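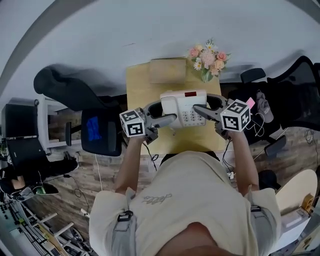 Hanan Issa
Bonsoir à tous, moi je ne suis pas d'accord avec le premier message. Dire que le label « plein air » ne vaut rien du tout, c'est aller un peu vite. J'ai 136 poules sur un terrain en pente à Prunddale, elles sortent tous les matins, et je vous assure que le label m'a obligée à revoir bien des choses, à commencer par les trappes, qui étaient beaucoup trop étroites.

gurow_fermier
Bonsoir Hanan, et merci pour ton message, ça fait plaisir de lire quelqu'un du métier ! Je maintiens quand même ce que je disais. Le cahier des charges parle d'« accès à l'extérieur », et un accès, ça peut être une porte au fond d'un bâtiment que les trois quarts des bêtes ne trouveront jamais. Chez mon ancien voisin, il y avait un beau pré tout vert... et jamais une poule dessus. Les gens paient leurs œufs plus cher en imaginant autre chose.
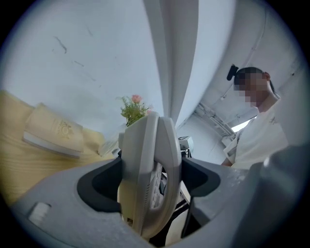

Et puis il y a la question des arbres. Une poule déteste traverser un terrain nu, c'est un oiseau de sous-bois, elle a peur de la buse. Si on ne plante rien, elle reste collée au mur, et on aura beau ouvrir quinze trappes — ça n'y changera rien.

Mamie_Colette
Là-dessus je te rejoins, Gurow. J'ai mis des noisetiers et de vieilles palettes en février, et mes 4 rousses vont maintenant jusqu'au bout du jardin. Bon, c'est une toute petite basse-cour, je ne compare pas avec vous ! Mais pour les œufs du marché, comment on fait, nous, pour savoir ?

Rawashdeh
Colette, le plus simple reste de demander à voir. Je prends les miens à la ferme de Flultuvham, ils ont 254 pondeuses et ils laissent les clients aller jusqu'à la clôture. On voit tout de suite si l'herbe est grattée loin du bâtiment ou seulement devant la porte. Par contre je trouve Gurow sévère, un mauvais voisin ne fait pas une filière.

gurow_fermier
Sévère, peut-être, ma femme me le dit aussi (et pas seulement pour les poules). Mais j'ai visité plusieurs élevages avant de m'installer et j'en suis sorti déçu plus d'une fois.
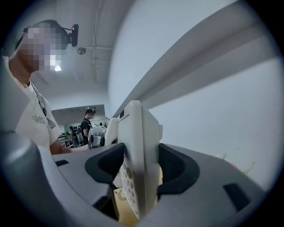 Ce que je voudrais, c'est qu'on note combien de bêtes sont dehors à 16 heures, un jour de temps correct, et qu'on l'écrive quelque part. Pour un lot de 200, ça prend le temps d'un café.

Hanan Issa
L'idée me plaît, mais pas à 16 heures en plein été, les miennes font la sieste à l'ombre de l'auvent et tu me mettrais une note épouvantable ! Le soir vers la fin du jour, d'accord. Je veux bien essayer chez moi et vous mettre les chiffres ici.

Mamie_Colette
Oh oui, volontiers Hanan. Et si tu as un conseil pour la hauteur des trappes, je suis preneuse, la mienne coince.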